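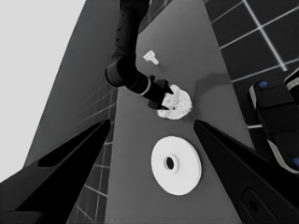
R. Ladefoged

*Figure 1. Two-fingered gripper closed on a round white object, simulated view.*

### 3.2 Cask sampling

New make spirit from the Stotanthorpe distillery was filled into 15 first-fill bourbon casks and stored in the lower warehouse at Trerdale. Fill strength was 60% by volume in every case. Samples were drawn through the bung in June of each year for four years, always from the middle of the cask, and kept in the dark until analysis.

Two casks were dropped from the set after the second draw. Both had leaked at the head, and their strength fell faster than the others. Color was read against a glass standard - the same one throughout - and each sample was cut to bottling strength before nosing. Panel members were not told the age of the spirit. Scores for vanilla and wood spice were entered separately.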